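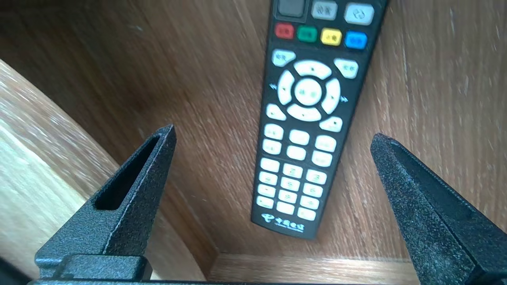
The Inix line is a weighted, color-banded drop line used by kayak spearfishers and other breath-hold divers, mainly along the rocky coast between Erkwood and Randthorpe. It hangs from a float or from the side of a moored kayak and is meant to tell a diver how deep he is without a gauge. The bands run red, green, yellow and blue from the surface down, the same four colors in the same order as the row of buttons on the black television remote shown with this article, and local divers often call it the "remote line" for that reason. Whether the remote had anything to do with the design is another matter (see Origin).

Construction

The standard line is 220 feet of braided cord with a lead weight at one end and a snap clip at the other. Only the upper part is banded. The rest is plain white and is there to allow for drift and for anchoring over deeper reef. Each band is woven into the cord on lines made in the original style, while cheaper ones are dyed or wrapped in tape. Tape lifts at the edges after a season of salt water and catches on gloves. Band lengths were never agreed on, and a diver who swaps lines with a partner may find that green on one starts well below green on the other. Sellers tend not to mention this.

Origin

There are 2 accounts, and neither is well supported. The more popular one holds that a group of kayak divers at Erkwood made the first line one May, while waiting out a week of wind, and copied the colors from whatever was at hand in a rented room. No line from that time is known to survive, and the story does not appear in print until long after the lines were in general use. It has grown in the retelling: in some versions the divers were snowed in, an unlikely event for that stretch of coast at that time of year.

The second account credits the chandlery firm Quaye, which sold colored cord for marking crab pot lines. Quaye's catalogs do list red, green, yellow and blue cord, but as separate items and along with several other colors. The firm began using the name Inix later and has said in its own advertising that it "developed" the line. What that development consisted of has not been explained. The name itself has no agreed meaning.

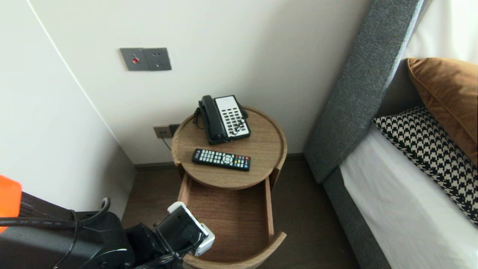 A third suggestion, that the colors were picked because they are easy to tell apart, needs no story at all and is probably the safest. They are four of the most common colors of dyed cord, and a maker looking for cheap and different ones could easily have ended up with the same set.

Use

A diver anchors or drifts over the reef, drops the weight, and follows the line down head first. On the way up it serves as a visual guide back to the kayak. In clear water this works well enough, as it does with any line. Some divers also tie off to it while they rig a fish, a habit that instructors discourage - a loose loop of cord near a struggling fish is a known way to get tangled.

Claims and criticism

Inix lines have been sold as safety equipment, and this is where most of the criticism falls. A depth mark does not prevent blackout, which can happen in shallow water near the end of a dive and is best guarded against by a trained partner at the surface. Advertising has at times pointed to over 900 lines sold without a reported accident. The figure is hard to weigh. It comes from the seller, there was no system for reporting accidents, and nothing shows how many of the lines were ever put in the water.

The color order has been questioned too. Water absorbs red light first, so red at the top is sensible, but supporters go further and say the whole sequence follows the way colors fade. It does not. Yellow sits below green, and in the greenish water common off Randthorpe both can look much alike on a dull day. Divers there often add knots at the band edges and go by feel, which could be done just as well on plain cord.

Current status

The line remains in use around Erkwood, partly out of habit. Wrist-worn depth gauges have replaced it for most serious divers elsewhere.

This article was last revised 8th March.

Shares: 14
Comments: 3

Related articles
Float line
Kayak anchoring over reef
Erkwood boat ramp
Shallow water blackout
Reef hook

Reader comments

saltybow: Mine has blue above yellow and it came in the Quaye packet. So much for the order.

deckhatch: The wind story was told to me as fact at the Randthorpe ramp, except it was a flood and they were in a tent. Where would they get a remote in a tent?

lowtide_k: Should say something about the snap clips. They rust shut. I cut mine off and tied a bowline.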